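Teleoperation notes, brush rack cell. Compiled by Huguette Thibodeau, 2020-12-17.

The Plirnow task set covers arm motions near a thin, fragile obstacle. An operator drives the arm by remote control and the controller logs joint positions, tool pose and gripper state. Fixed cameras cover the table from different sides. The obstacle is a black carved brush rack, with paper and a small wooden cube placed under it.

## Views

**Low approach**

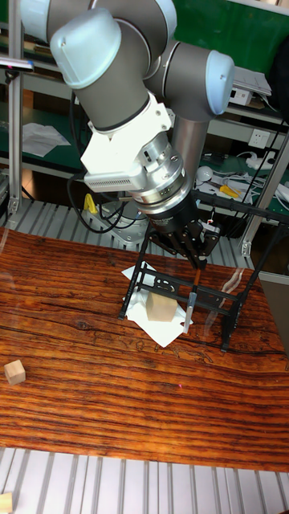 Operators get 12 practice runs before anything is logged. Speed is capped during practice, and the cap stays on for the first 6 logged runs. Most early errors are in wrist rotation – the operator corrects position first and angle too late.

**Brush over the table**
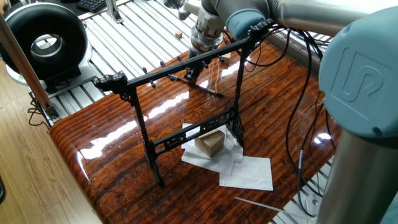
Tool offset is entered by hand at the start of each session. A wrong offset does not show in the joint log, so the Trostuvis viewer is used to replay one run against the camera footage before the rest are accepted.

**Wrist and flange, side camera**

The black adapter sits directly under the silver flange. The pointed tool hangs just to the right of the cube on the paper.

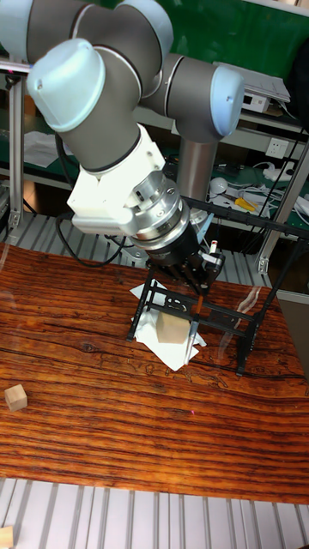

**Cube on the top bar**

A small cube rests between two hooks near the right end of the bar, with the gripper fingers above it. A larger block stands on the paper below. 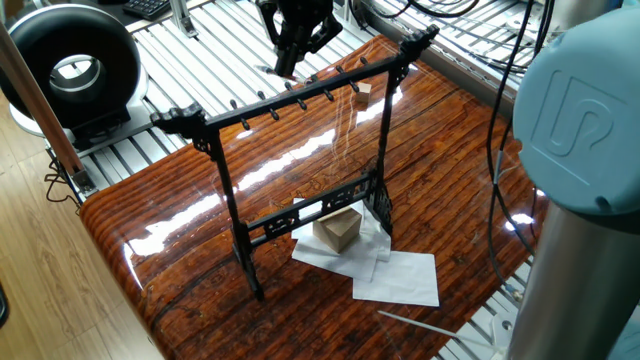

## Log status

- Runs recorded: 2475
- Runs kept after replay check: 2394
- Open item: timestamp drift between the cameras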